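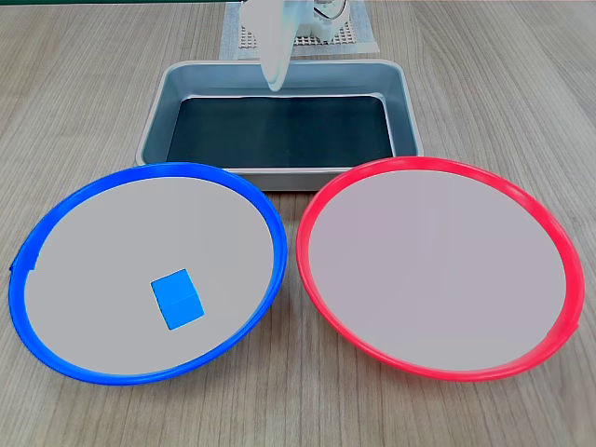 3. Setting up and looking after the cell

3.1 Layout

The cell is a small table-top arm (we named it Olov), a metal tray with a dark mat in it, and two round dishes, one with a blue rim and one with a red rim. The task used for checking is to move a small blue cube between the tray and a dish. I chose it because a bad setup shows up quickly when the part is that small.

Arash Ghorbani set up the cell the year before and left a page of notes. Most of the positions in his notes no longer matched, as the arm had been moved to a different table over the winter. I measured everything again from the centre of the base and wrote the new values into the Lagman config file.

3.2 Fixing positions

The first version had no marks on the table. After cleaning, the dishes went back a little differently each time and the arm would come down on a rim. Now there is masking tape on the wood by the dishes and at a corner of the tray. Tape is cheap and peels off clean, but it lifts at the corners, so check it on Monday before the first run and replace any strip that has curled.

The mat stays in the tray. Without it the cube slid when a finger touched it.

3.3 Gripper 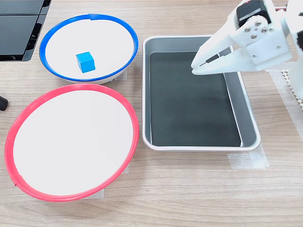
Figure 4. Gripper over the tray, with the cube in the blue-rimmed dish. The four screws are on the white rounded bracket below the motor.

The gripper caused most of the lost time. The fingers began to close off centre and I blamed the calibration for two days before I found the screws on the bracket had worked loose. The procedure I ended up with:

1. Power off and wait for the arm to settle.
2. Hold the fingers together by hand and check that the tips meet.
3. Tighten the four screws a bit at a time, going corner to corner.
4. Power on and run the open/close routine 40 times with nothing in the gripper.
5. Check the tips again. If they have shifted, redo the zero position in Umeo.

I do this every 200 cycles. The log stood at 1116 cycles when I wrote this section. A spare set of fingers, printed in Plastira filament, is in the drawer under the bench – they need a light sanding at the pivot before they will fit.

3.4 Still to do

The cable at the wrist should get a proper clip. I would also like to replace the tape with a drilled plate, but that has to wait until the layout is final.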